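Skutia Stone Sealer, 1 litre
Reviewed by Santosh Bhatia, 3/21/19

I bought this after the Doston spray I'd used for years was discontinued. It's a water-based sealer for marble and limestone, and one bottle did our kitchen and the laundry bench with nearly half left over.

Application is easy enough. Clean the stone, leave it overnight, wipe on a thin coat with a cotton cloth, then buff off the excess after 14 minutes. The label says two coats. I did a third next to the sink. There's a faint smell for a day or so, nothing like the solvent ones.

Water still beads well after 7 months – I first used it in August. Lemon juice left a dull mark, but no sealer will stop acid etching and the label says so. Turmeric wiped off with dish soap. The cap is poor and mine leaked in the cupboard.

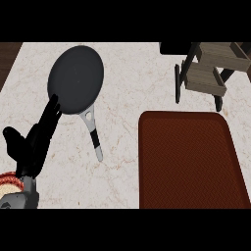

Colour change was my main worry, as the Doston went slightly yellow. Skutia dries clear. On an off-white marble with fine tan and light brown veins, any yellowing would show up straight away, so try it on an offcut first whatever the brand. I'd still put a trivet under a hot frying pan. Four stars, with one off for the cap.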